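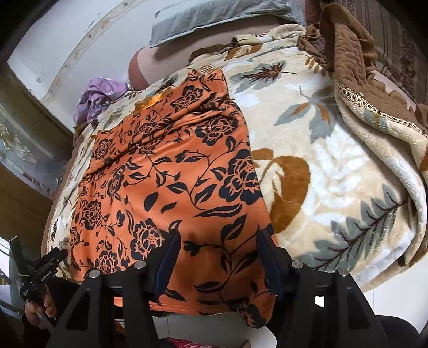 Bed folding

Bed folding is the domestic practice of spreading, smoothing and folding clean clothing on the surface of a made bed. It is most often used for garments that are too long or too wide for a table or ironing board, such as skirts, long tops, dresses and wraps. The bed serves as a low, soft work surface, normally with its blanket or cover left in place.

The term is also used more loosely for the sorting of laundry on a bed before it is put away. In trade writing on garment care the narrower sense is usual, and sorting is treated as a separate step.

Contents
1 Terms
2 Surface
3 Method
3.1 Laying out
3.2 Smoothing
3.3 Folding
4 Flared and tapered garments
5 Printed cloth
6 Creasing
7 Studies
8 Comparison with other surfaces
9 See also

Terms

The head of a layout is the end of the garment nearest the pillows. The foot is the end nearest the person folding, who in most cases stands at the foot of the bed or along one side. The drop is the part of the garment that hangs over the edge of the mattress. A garment with no drop is said to be fully bedded.

The word "bedding" in this sense should not be confused with bedding as a collective noun for sheets and blankets. Some household manuals avoid the clash by writing "laid" in place of "bedded".

Surface

A bed differs from a table in three respects. It gives under the hand, its cover has a nap or weave that grips cloth, and it stands lower than a bench. Grip is the most useful of the three. A light woven garment placed on a smooth tabletop slides when one corner is pulled, and the opposite side has to be held or weighted. On a thick blanket the same garment tends to stay where it is put, and one person can work on it alone.

The softness of the surface is a drawback when a sharp fold is wanted. Pressing down on the edge of a fold pushes both layers into the blanket, and the crease that results is rounded. Quilted and heavily textured covers make the effect stronger. A flat sheet pulled tight over a firm mattress gives the best edge but less grip.

Covers that shed fibre are unsuitable for dark cloth. Loose knitted throws are also avoided, as buttons, hooks and zip pulls catch in them.

Method

Laying out

The garment is held by its upper edge or shoulders and shaken once or twice to open it. It is then lowered foot first, so that the hem touches the cover before the rest. The upper end is drawn towards the head of the bed and released. Lowering the garment from the other direction traps air under the cloth and tends to leave a ridge across the middle.

With skirts and long tops the narrow end is usually placed at the head. The wide end is then close to the person folding, where the greater amount of cloth can be reached from both sides. Where the garment is longer than the free part of the bed, a drop is left at the foot. A short drop helps to keep the lower part taut. A long one pulls the garment off the bed, particularly where the hem is lined or faced.

Side seams are brought out to the left and right. The hem is checked for level, and a corner that hangs lower than the other is lifted and moved outward until the two match. If the hem cannot be levelled in this way, the upper end is probably twisted and should be reset first.

Smoothing

Smoothing begins at the fixed end, generally the waistband or neckline, and proceeds towards the hem. The flat of the hand is used, with the fingers together. Strokes run along the length of the garment and then outward to the seams.

Diagonal wrinkles are common in the upper section of tapered garments. They form when one side of the narrow end lies further up the bed than the other, so that the cloth between is pulled on the bias. Stroking does not remove them for long. The narrow end must be squared, after which most of the folds fall out with a light pull at the opposite corner of the hem. Straight horizontal wrinkles, by contrast, come from slack along the length and can be drawn out from the foot.

Folding

The standard sequence for a long garment has two stages. The sides are first turned in towards the centre line, producing a strip of even width. The strip is then folded from the hem upward, in halves or thirds depending on the depth of the drawer or shelf. Any drop is lifted onto the bed before the first side is turned.

Some households reverse the stages and bring the hem up first. The finished parcel is the same size, but the side folds pass through more layers and are harder to keep straight.

Flared and tapered garments

A garment that widens towards the hem will not form a rectangle when its sides are folded along the seams. Two treatments are in use.

In the corner-in treatment, each lower corner is turned inward on a sloping line until the outer edge runs parallel to the centre. The sides are then folded as for a straight garment. It is the quicker of the two and suits skirts with a moderate flare.

In the half-and-wedge treatment, the garment is folded once down the centre so that the side seams meet. The wedge of cloth that projects beyond the line of the waist is turned back over the body of the garment. It leaves only one wedge to be handled, but the centre fold may show when the garment is worn. It is generally kept for heavy cloth and for very full skirts.

Circular skirts are usually folded into quarters before either treatment is applied.

Printed cloth

A large, widely spaced print can serve as a guide in laying out. Where a bloom or other motif crosses a planned fold, the same point on the motif can be used for repeated folding, so that garments of one pattern stack to one size. Small all-over prints give no such guide and tend to conceal wrinkles until the garment is held up.

Dark printing on a bright ground presents a separate problem. In some printed cottons and viscoses the printed areas are slightly stiffer than the ground, and a fold that runs through a large solid motif may stand up from the surface. Repeated folding on the same line can wear the print and leave a pale mark. Garments with surface printing are for this reason often folded with the right side inward, and the position of the fold is changed from time to time. Cloth in which the dye has gone through to the back is less affected.

Creasing

Bed folding does not replace ironing. The hand exerts too little pressure to flatten set creases, and the soft surface absorbs part of it. It is effective on light wrinkles in cloth taken promptly from the line or dryer. Cloth folded while still damp takes a firm crease and may develop a musty smell in storage.

Loosely folded garments crease less than tightly folded ones but take up more space. A sheet of tissue laid along the centre line before the sides are turned in reduces the sharpness of the main folds. It is rarely used for everyday clothing.

Studies

Little has been written on the subject apart from general household advice. The fullest account is that of Zubaida Paracha, whose survey of laundry habits in Rurkville and Sisilgate drew replies from 1,334 households. Paracha recorded the surface used for each class of garment and found the bed to be the usual choice for long skirts in both towns, with the table preferred for shirts and children's clothing. The survey did not ask about the type of bed cover.

Shabnam Khattak later timed the folding of flared skirts at the Naqvi garment workroom in Kurnska. Her notes cover 1,444 folds made by 11 workers, all using the corner-in treatment. Khattak attributed most of the variation in time to the levelling of the hem. She also noted that workers standing at the foot of the bed reset the waistband more often than those standing at the side, who could reach it without leaning over the cloth.

Both accounts deal with woven garments only. Knitted garments, which stretch under their own weight when part of the cloth is left hanging, are not covered.

Comparison with other surfaces

Table: firm and flat, with a convenient working height. Low grip unless covered. Often too narrow for a spread skirt.

Ironing board: suited to working on one section at a time. The whole garment cannot be laid flat, and the tapered end is of little use for folding.

Floor: unlimited in area, but requires kneeling and a clean sheet underneath. Used mainly for curtains and tablecloths.

Bed: large and well gripping, with a soft surface and a low height. Prolonged work may strain the lower back, and larger loads are commonly divided into batches.

See also

Ironing
Hem
Bias (textile)
Block printing
Linen cupboard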